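**Coat duty at Lista**

I've been learning to drive the robot by remote — slow going, but fun! The job is the clothes rack, one coat at a time, and I'm up to run 264. Bernd Fuchs says my wrists are too stiff. He's right.

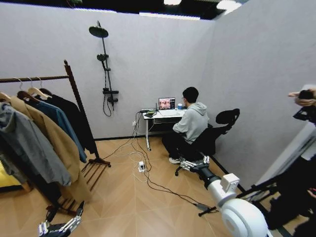
**What the wrist sees**

The long grey hooded one is my nemesis (thin, shiny, slides everywhere). I practise lining up the fingers before I touch any fabric, then go in from the side.
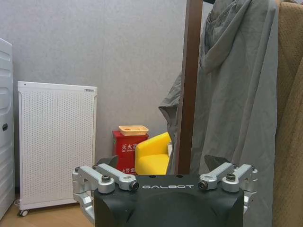
**Want a turn?**

Sessions run again in April. Tell Bernd and bring a coat — zips welcome!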